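Home | Columns | House & Garden | Letters | Archive

Let the Linens Be Lumpy

By Ziad Tannous
April 5, 2019

My mother ironed pillowcases. She also ironed sheets, dish towels and, for one stretch when I was in grade school, my father's handkerchiefs and the cloth that covered the toaster. I grew up thinking a linen closet was supposed to look like a stack of hotel stationery, and I kept mine that way until I was well past 40. I would like to make a case for giving it up.

I don't mean laundry in general. Shirts should be hung up. Towels should be folded in whatever way gets them on the shelf. My complaint is with bedding, and most of all with fitted sheets, which have no corners and were never meant to lie flat. There are people who can fold one into a rectangle. My sister-in-law in Winiden can do it standing up, with a phone against her shoulder. I have watched her do it many times and I still end up with something the shape of a loaf.

Last September I timed myself. Folding the bedding for our house, three beds plus the spare set, took me 22 minutes. I then put it all in the closet, where it sat in the dark until somebody pulled out the bottom sheet and knocked over the rest. Do that every week and you have spent a good many evenings a year on a stack that is neat for two days.

The usual answer is that folding prevents wrinkles. It prevents some. It also makes its own, and anyone who has put a folded sheet on a bed knows the grid of creases that comes with it. A sheet that has been loosely rolled or doubled over a few times has softer creases, and once it is pulled tight over a mattress and slept on I can't tell the difference. Neither can my guests, or at least none of them has brought it up.
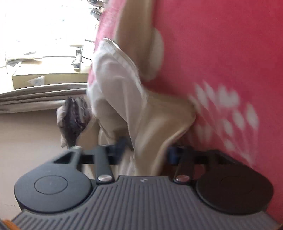
Off-white and tan, folded over itself in thick layers. Good enough for the shelf.

What matters in a closet is that you can find things and that they go back in. For that I use bags. Each bed has one cotton bag, and everything for that bed goes into it: bottom sheet, top sheet, pillowcases. The bags came from Dolel, a small housewares store near us, and cost less than a set of shelf dividers. An old pillowcase does the same job. When it is time to change a bed I take down one bag, and nothing else on the shelf moves.

I wrote a shorter version of this for the neighborhood newsletter and got more mail than I expected. One reader, a Mrs. Ndlovu, is 91 and has folded her sheets in thirds since she was a girl. She told me the folding is the part of the week she likes best. She does it at the kitchen table with the radio on. I have no argument with that. If you enjoy it, it is a pastime and the time is yours.

But I suspect most of us don't enjoy it. We do it because someone taught us that an untidy shelf behind a closed door says something about the household. I believed that for a long time. I would refold a stack before company came, although no company of mine has ever asked to see the linen closet.

There is one thing I have kept from my mother's way. The sheets must be completely dry before they are put away – she was right about that, and a bag is less forgiving than an open shelf. I leave mine over the banister for an hour after they come out of the dryer. Then I double them over until they fit and push them in.

The tablecloths I still iron. There are only two of them, and they are the ones she gave me.

Last updated April 2019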